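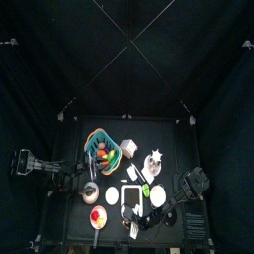
Grerkside blackout enclosure kit, three months in

I've wanted a proper box for my two-arm setup ever since I started building it in the corner of our shared workshop. The window there is lovely if you're doing woodwork and miserable if you're pointing cameras at shiny plastic all day. So I bought the Grerkside kit, which cost me $380 with shipping, and I've used it most evenings since. It's a frame with white corner fittings, a pile of black fabric panels, a bracing cable set and a square black top. The arms were mine already (a secondhand pair with Oldale motors) and they don't come with it, in case anybody is wondering what a bargain I found!

The whole build, for the record, stands at $2,242 so far, and that's with me being cheap about everything that goes on the table.

Putting it together

I did it alone and I don't recommend that. The fittings are fine, they click in and stay in, but the top of the frame wants to lean until the two cables are crossed overhead and pulled tight. Until then you're basically hugging it. The instructions put the cables last. Ignore that and put them on before you hang any fabric, you'll save yourself a lot of swearing. Mine took 3 hours, and one of those was me undoing the back panel after I'd hung it inside out.

The fabric arrives folded very small and the creases are still there. I tried a steamer on one panel and it helped a bit, then I got bored. They don't bother the cameras as far as I can tell.

How dark is it really

Dark. Really dark, with the side flaps down. I have one lamp up top and the walls just go away, and the stuff on the table is all you notice. I was getting a different picture at 4 in the afternoon than I was at 8, and I'd spend half the evening fiddling with exposure when I wanted to be picking up toy vegetables. I haven't touched the exposure settings since the second week.

The downside is that black arms over a black top inside black walls is a lot of black. If you drop a small dark screw in there, goodbye screw. I keep a flashlight on a string now. I also bought as much pale kitchen stuff as I could find at the thrift store, white plates and bowls mostly, so that something stands out. 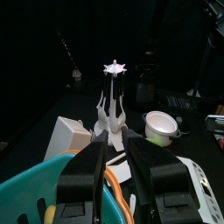 The space inside was my big worry before I ordered, and I went back and forth with the seller on it a few times. You do get the whole tabletop to work on, and both arms can cross the middle without the elbows brushing the fabric. Tall things are where I get nervous. My white utensil stand, the one with the star-shaped top and the black-handled utensils hanging off it, is my standard test for that, and coming in low with the fingers either side is fine as long as I leave a decent gap around the base. I wouldn't put anything much taller in there. A wider version would be nice – I'd have paid a bit more for it.

The tabletop

I like it more than I expected to. The base plates bolted down without any drama and things mostly stay where I put them. It does show dust something terrible, and crumbs of foam, and fingerprints near the front edge where I lean in. A damp rag sorts it out.

What it doesn't fix is glare off the objects themselves. Play food is shiny and so are cheap bowls, and one hard lamp in a dark box gives you little white streaks all over them. I've got an Andus diffuser panel waiting to go up, which should help. I'd love to see one thrown in with the kit, even a flimsy one.

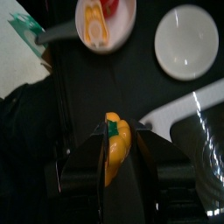
Things I'd change

The flap on the left side closes with hook-and-loop strip and mine has started peeling at the bottom. I glued it back, it peeled again, I've now got a clamp on it. The right side is still perfect, so maybe I got a bad strip.

Cable routing is on you. There's a slot at the back of the fabric, but it's too small for a fat plug, so I had to cut mine bigger and tape the edges. I still have cables trailing along the table by the right arm and I really need to deal with those.

Air is the other one. After a couple of hours with the flaps down and the motors running it gets stuffy in there, and I prop the front open between runs. I looked at the Šťastný box too, which has a fan, but it was out of stock when I was ordering and I've never seen one up close.

Would I buy it again

Yep. Four out of five. I'd take the star back in a second if they'd send a longer hook-and-loop strip and 12 more inches of width.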